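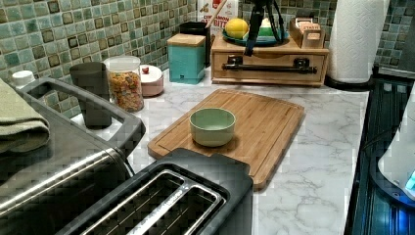

The counter at my aunt's place, our workshop from May onward.

The Lemon Job
By Annick Gagnon
May
4 min read

Home Stories Workshop Archive About

My aunt Jocelyn said we could build the arm in her kitchen as long as she could still get to the toaster. So the toaster stayed where it was, and Normand and I took the rest of the counter, in the sense that we were allowed to lean on it.

The arm was called Brarklow. Normand named it after a bus stop. It had two fingers, a shoulder that groaned, and a base we clamped to an old ironing board because Aunt Jocelyn had views about clamps and marble. Its whole purpose in life was to pick up a lemon and put it in a bowl. I'd drawn up a bigger plan once (soup was involved!) and Normand had folded it into a square and put it under the short leg of the ironing board.

"Lemon first," he said. "Then we talk about soup."

We put the green bowl on the cutting board and left the lemon on its teal plate, up on the little wooden organizer, and I typed in the numbers. Brarklow swung out over the board, thought about it, and closed its fingers on nothing at all, very gently, like somebody picking lint off a sweater.

"It's reaching short," said Normand.

"It's reaching where I told it to."

"Then you told it short."

I had, too. I'd measured to the edge of the plate and forgotten that a lemon sits in from the edge. We fixed that and it knocked the lemon onto the floor. We fixed the knocking and it picked the lemon up – I screamed, Normand screamed – and then it carried it straight past the bowl and held it over the toaster.

Aunt Jocelyn came in for her toast right about then. She looked at the arm, and the arm hummed at her, and she slid her bread in underneath the lemon and pushed the lever down.

"How many tries is that?" she asked.

"91," said Normand, who had been keeping the log.

"And it always goes to my toaster?"

"No, this is new."

She stood there with the butter knife, waiting on her toast. Then she asked which way the thing thought was left, and I opened my mouth to tell her and shut it again. I went and looked. The wrist was wired for left and the shoulder was wired for the other left, and I had done both of them myself, on the same night, eating cereal out of the box.

I swapped the two wires while she ate. Normand reset the plate. It was nearly midnight and I could hear the fridge.

"92," he said, and wrote it down before I'd even touched the key.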